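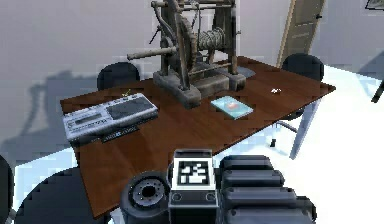 Wooden winch with rope drum and crank handle, on table.

Brarkham Meeting Hall, Trernelden – fall condition check, November
Checked by: Obinna Nnaji

1. Roof and gutters. Two slates slipped on the north side. Gutter clear. REPAIR
2. Bell tower ladder. Rungs sound, top bracket tight. OK
3. Bell. Clapper strap worn halfway through. Do not ring until replaced. FAIL
4. Cornerstone. Lettering readable. Moss along the bottom edge – brush only, no bleach. OK 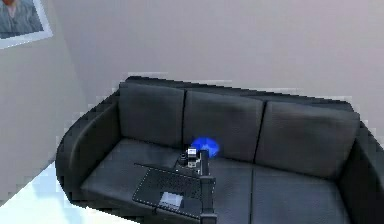

5. Founders' room. Damp reading behind the Adeyemi family papers is higher than last fall. Boxes moved to the upper shelf. Any seating kept in here should stand a hand's width off the outside wall, and that goes for a big piece like the black three-seat sofa, with its back cushions along the wall side. Check seams and creases for mildew. WATCH

6. Cemetery fence. 130 feet walked. Gate latch sticks. REPAIR
7. Settlers' well. Cover bolted, both bolts tight. OK
8. Historical marker. Post leans toward the road. Imero has been asked for a price to reset it, limit $1000.

Items 1 and 3 before first snow. Key is back in the lockbox.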